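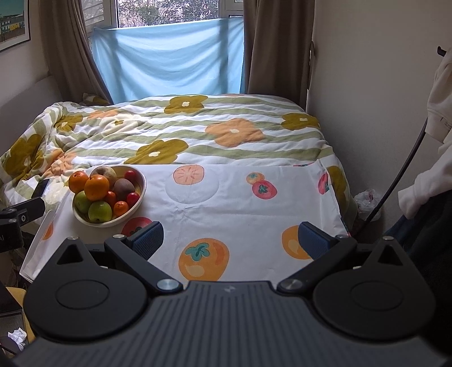
Progress Report: Guest Rooms and Bedding, Murthy House

August 25, 2022 | By Fengying Bai

Filed under: Grants & Reporting

4 min read

This report covers the second stage of the Dekero small grant for fitting out the guest rooms at Murthy House. The first stage paid for beds, mattresses and blinds. The second pays for bedding, table and bed cloths, and the small items that go into a room before a family arrives. Families stay with us while a relative is being treated at the hospital, usually for a few nights and sometimes for several weeks.

Work done

All 6 guest rooms now have a made-up bed. Each bed has a fitted sheet, a flat sheet, pillows and a quilted duvet. We went with patterned duvets after the first stage, when the plain white ones showed every mark and had to be bleached between stays. The current pattern has white and sage-green stripes with large flowers in olive-mustard and soft orange. It was chosen from three samples that Jenudum sent us, and it was the cheapest of the three.

Each room also gets a printed cloth for the foot of the bed. Guests put bags, coats and trays down there, and a cloth can be changed in a minute when a duvet can't. The one we have been trying is white with persimmons on it, some shown whole with teal leaves and at least one cut across in pale pink. It is wide enough to hang over the edge of the mattress. The first cloths we ordered were too narrow and slid off, so they have been moved to the breakfast room and are used on the side tables.

A bowl of fruit is set out on the cloth before check-in. The bowls are round and shallow, in beige. We had planned to leave packaged snacks, but guests on the first stage feedback cards asked for fruit more than anything else. Apples and oranges keep best. Bananas went brown in the rooms that get afternoon sun and we have stopped buying them. Whatever is left when a family checks out goes to the kitchen for the compost or, if it has not been handled, to the staff table.

Spending

The bedding and cloth budget for this stage was $800. It has been spent in full. Most of it went on the duvets, and the rest on cloths, pillow protectors and one replacement pillow. Bowls came out of the $100 set aside for small room items, and there is a little left on that line, which we would like to put toward hooks for the backs of the doors. Please let us know if this needs a change form.

Fruit is not charged to the grant. It comes out of our own kitchen account and will stay there.

Receipts are in the shared folder in the order they were paid. The Pullalero invoice is there twice because the first copy had the wrong delivery address. Only the second should be counted.

Laundry

This has taken more time than planned. The quilted duvets fit our washer one at a time and need a second cycle in the dryer, which puts each one at over two hours. When two families leave on the same morning the last bed is not ready until evening. We have changed check-in from 2 p.m. to 4 p.m. and bought no extra equipment.

The washing routine is now:

Duvets are washed between stays, or once every two weeks for long stays.
Bed cloths are changed whenever they are marked and always between stays.
Sheets and pillowcases are changed weekly.
Fruit bowls are washed by hand in the kitchen.

The persimmon print has kept its color so far. It has been washed at 60 degrees Celsius, the setting we use for the sheets, and has shrunk slightly in length. We will buy the next cloths one size longer.

How the rooms are being made up

In July the rooms were being set up in different ways depending on who was on shift. We wrote one page of instructions, which is taped inside the linen closet. Duvet first, pulled up toward the headboard with the pillows under it. Cloth across the foot, with some overhang at the front and sides. Bowl last, set to one side of the cloth so there is space left for a bag. The corner by the headboard is hard to reach in the narrower rooms and the duvet tends to bunch there. We have asked staff to check it before they leave the room, and this is still hit and miss.

Still to do

Spare duvets. We have no spares at present, so a spill during a stay means using one of the old white ones.

Bed cloths for the two rooms at the back. These were on back order and have been promised for the end of August. Those beds are using plain white cloths for now.

Feedback cards. The new cards ask separately about the bed, the room and the food. The old ones had a single box for comments and the answers were hard to sort.

Request for the next stage

We are asking for two spare duvets in the same pattern and a second set of bed cloths. A quote from Jenudum is attached. It holds for 60 days, and we would need a decision before then to keep the price.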